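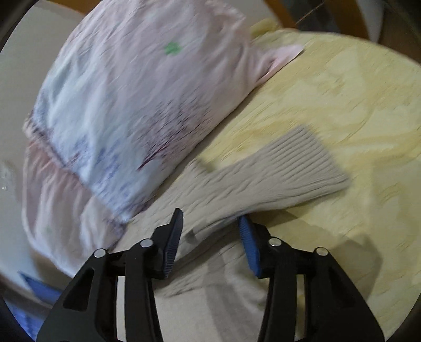 What does one row in this dataset stand for?
One row is one reading of one household water meter, taken at the register and entered by the reader on the same visit.

Genurside Water Meter Readings

Summary
The set holds 1,501 readings from the Genurside supply district, covering 12 monthly rounds. Readings were keyed into Rilla and exported as a single CSV file. Fomer maintains the export script and the checks listed under Validation.

Files
readings.csv - all rows, UTF-8, comma separated, header on line one
zones.csv - zone codes and pressure class
changes.txt - corrections made after first release

Columns
meter_id: string, stable for the life of the meter. A replaced meter gets a new id.
zone: two-letter code, joins to zones.csv
round: integer, 1 to 12
value_m3: register value in cubic meters, decimals dropped
estimated: 1 if the reader had no access and the value was carried forward, otherwise 0
note: free text, often empty

Validation
Rows are rejected when value_m3 is lower than the previous reading for the same meter_id. Monthly use above 70 cubic meters is flagged in note but kept. Flagged rows are mostly leaks and pool fills, though the file does not separate the two.

Known problems
Round 9 (September) was read late in the Chong zone, so its interval is longer than the others and round 10 is short. Divide by days between rounds before comparing; the intervals are in zones.csv.
Meters with a register above 600 at first reading were in service before the project began. Do not treat the first value as consumption.
Two spellings of "no access" occur in note. Use the estimated column instead.

Loading
Read meter_id as text. Several ids start with zero, and spreadsheet programs strip it on import.

Privacy
Street addresses and account numbers were removed before export. Zone is the smallest area given.

Changes
1.1 - duplicate rows in round 4 removed
1.0 - first release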